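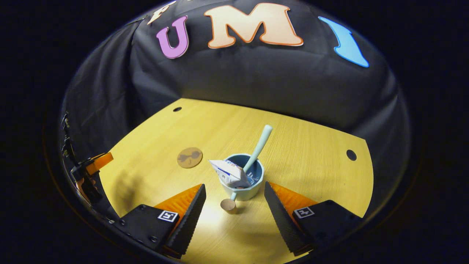
How long should a felt banner hang before its letters begin to sag? In our trial, letters fixed along the top edge only began to sag after 57 days.

Figure 2. Cut-out felt letters on black fabric behind a wooden table, with a light blue cup.

3.2 Backdrop and lettering

The fabric was bought in Prellside and hung without ironing, so folds remained. We cut the letters by hand and fixed them in a row – the adhesive was Staltier in the first room and Iwasaki in the second. Some 800 visits were recorded in both rooms together. Large letters in light colors were read from the door more easily than small ones, and the folds of the cloth disturbed the reading less than we expected. The measurements of sag were repeated in May, and the values are given in the next section.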